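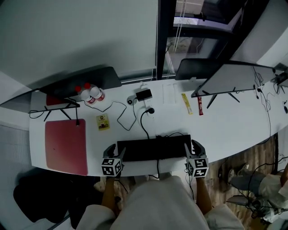 The long desk, keyboard in the middle, before I got to the cables.

Clearing the long desk

By Myroslav Derkach
28 August 2018

Print this post | E-mail this post

I have been putting off the long desk since we moved into the Forngate office. It is the white one with the curve in it, and because it is bigger than anything else we own, everything ends up on it. Karpenko wants the far end for his own work starting in October, so this week I finally went through it.

My rule for this kind of job is to start with power. If you start with the loose stuff you end up with a clean desk that still has wires all over it, and then you have to move everything a second time. We have a white power strip lying right on the desktop, with a black plug in it and the keyboard cable running up toward it. I don't love a power strip on top of a desk. It takes up room and you keep bumping it with your wrist. But the desk has a round gray grommet for cables, and hardly anything goes through it. There's a small black adapter sitting next to the hole and a thin wire looping off to the left across open desk.

The plan is to hang the strip underneath and bring up only what we need through the grommet. I measured the underside and there is enough flat surface for a metal tray. The tray I liked was $223, and I did not buy it. I bought two plain brackets and a bag of cable ties. The bag says 1,000 ties, so we are set for a long time.

The right end is the worst part. There's a white panel on a black stand there, and the cables hang off it in a tangle down the side of the desk. I spent most of an evening on that tangle alone. What worked for me was unplugging one cable at a time, pulling it all the way free, putting a piece of masking tape on it with the name of whatever it belongs to, and laying it on the floor. It is slow, and you will think you could do two at once. I tried two at once and had to start over.

After power, I did the flat things. Papers, packets, cards. There was a yellow packet and a red one next to a sheet of white paper, and a small yellow card over on the other side that had been in the same place for weeks. I moved all of it to a shallow tray on the shelf. If nobody asks for something in the tray by the end of October, it goes out.

Then bottles. We had two white ones with red caps lying on their sides behind the monitor stand, near the back edge. I don't like bottles behind electronics, whatever is in them. They live in the cabinet by the door now, standing up.

The mouse pads I left alone. The big red one covers the whole left end and I thought about rolling it up, but it does protect the surface, and a white desktop shows every mark. The smaller red pad was half under the black monitor stand. The stand has legs that spread out wide, so whatever you put near it ends up underneath. I pulled the pad out and then could not find a better place for it, so it went back.

I cleaned the top with dish soap and warm water, and a dry cloth after that. Somebody at my old job at Okamach used to swear by a spray for this, but it left a film. Soap is fine. For the gray ring around the grommet I used an old toothbrush.

What is left to do:

Put up the brackets – I need a second person to hold the strip while I mark the holes.
Find a shorter cable for the keyboard.
Move the chairs on the window side back a little so they stop hitting the desk.
Ask Karpenko how much of the end he really needs.

The whole job has taken 4 evenings so far, with long breaks. I had figured on one. I will post again when the brackets are up, and I'll say whether they hold the weight, as I have some doubts about the screws that came with them.

Recent posts
Moving day at Forngate
A shelf for the Henov binders
Which masking tape comes off clean
Fixing a chair that sinks
What I keep in the cabinet by the door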